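作業台まわりの小ワザ帖　アームの指先パッドとケーブルのお手入れ編

うちの工房の二本腕の卓上アーム、最近どうも物を落とすようになってきまして。つかんで、持ち上げて、あと少しで箱、というところでスルッ。モーターが弱ったのかと身構えたんですが、原因は指先のパッドでした。なーんだ、です。せっかくなので、普段やっている手入れをまとめて書いておきます。難しいことはしていません。台所の手入れができる人ならだいたいできます。

まず電源を切る

当たり前すぎてすみません。でも私、一度やらかしています。非常停止を押しただけで安心して指を突っ込んだら、解除したとたんに開閉がはじまって、人差し指の爪をはさみました。痛かった!それ以来、電源タップごと切って、コンセントから抜いたプラグを自分の見えるところに置いてから触っています。

それと、電源が落ちると腕がカクンと下がる機種があります。うちのもそう。切る前に低い姿勢まで動かしておくか、片手で支えながら切ってください。折りたたんだバスタオルを下に敷いておくと、失敗しても天板に傷がつきません（うちの天板はもう手遅れですけど）。

パッドの掃除は歯ブラシで

ギザギザのついたパッドは、溝にほこりと手の脂がたまるとすべります。布で表面だけ拭いても溝の中はそのまま。使い古しのやわらかい歯ブラシに、ぬるま湯で薄めた台所用中性洗剤をちょっとつけて、溝の向きに沿ってこすります。溝を横切るようにゴシゴシやると、毛先が飛んで汚れが広がるだけでした。

そのあと水を含ませて固くしぼった布で洗剤を拭き取り、乾くまで放っておく。急ぐときはドライヤーの冷風で。温風はやめましょう、私はそれで一枚反らせました。アルコールも素材によっては表面が白っぽくなるので、使うなら目立たない隅で試してからにしています。

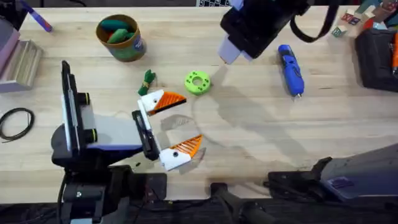

指先を交換するときは、まず左右どちらの指かをマスキングテープに書いて貼っておきます。外してから並べると、そっくりで本当にわからなくなるんです。うちの指は白い土台にオレンジ色の三角パッドがついていて、パッドの面には細かい斜めの溝。白いところに小さな黒っぽい点があって、下の指のほうはネジ穴だとはっきりわかります。この穴のまわりに白い粉が出ていたら、締めすぎで樹脂が削れはじめたサインだと私は見ています。ドライバーは柄の太いものだとつい力が入るので、精密ドライバーを指三本でつまんで、止まったところでおしまい。最後に指を軽くゆすって、カタつかなければ合格です。

ネジは製氷皿に

外した順に製氷皿のマスへ入れていきます。戻すときは逆からたどるだけ。百均の製氷皿で十分ですが、ふた付きを選ぶと途中でお茶にできます。私は以前ふたなしを使っていて、ひじで引っかけて床じゅうにネジをばらまき、水曜の午後をまるごとネジ拾いに使いました。磁石をビニール袋に入れて床をなでると早いです。袋を裏返せばネジだけポロッと取れます。

ちなみに部品をまとめ買いしているJevenwoodでは、うちの指先用のネジは棚番668です。自分用のメモなので読み飛ばしてください（毎回忘れて電話しているもので）。

ケーブルはきつく巻かない

手首のところのケーブルは、いちばん曲がるのにいちばん後回しにされがちです。結束バンドでぎゅっと締めると、そこだけ折れぐせがつきます。私は面ファスナーのテープに替えて、指が一本すっと入るくらいのゆるさで留めています。腕をいちばん伸ばした姿勢と、いちばん縮めた姿勢の両方で、ピンと張らないか、たるんで指先に引っかからないかを手で確かめてください。

余った長さは大きめの輪にして置いておきます。小さくまとめたくなりますが、がまんがまん。ちなみに輪をアームの動く範囲に置くと、いつか必ずつかみます。うちのはつかみました。

直したあとの試しづかみ

いきなり本番の部品をつかませると心臓に悪いので、軽くてやわらかいものから始めます。スポンジ、丸めた靴下、子どもが遊ばなくなったおもちゃ。それで落とさなければ、つるっとした硬いもの。私は同じものを2回ずつ、速さを変えてやっています。ゆっくりなら持てるのに速いと落とす場合は、パッドより先に指の開きの設定を見直すことが多いです。

原点合わせも忘れずに。指を替えると厚みが少し変わるので、前の設定のままだと閉じきらなかったり、逆に押しつけすぎたりします。薄い紙を一枚はさんで閉じて、引っぱるとちょっと抵抗がある、くらいが私の好みです。

読者の方からの便り

6月にTarık Kozanさんからメールをいただきました。パッドの予備は湿気よりも日なたに気をつけて、とのこと。窓際の棚に置いていたぶんがカチカチになってしまったそうです。うちも慌てて引き出しの奥に移しました。海苔の空き缶がぴったりです。

Harriet Villanuevaさんからは「掃除の間隔は?」という質問。うちは毎日使う時期で週に一度、たまにしか動かさない時期は使う前に濡れ布巾でひと拭き、です。粉の出るものをつかむ方はもっとこまめにどうぞ。紙やすりで溝を立て直すのはアリですか、とも聞かれたのですが、私はやって失敗しました。溝が浅くなって、前よりすべります。

次回は土台のクランプがじわじわゆるむ話を書くつもりです。ゴムシートをはさむ派の方、厚みを教えてください。うちは2ミリと3ミリで迷っています。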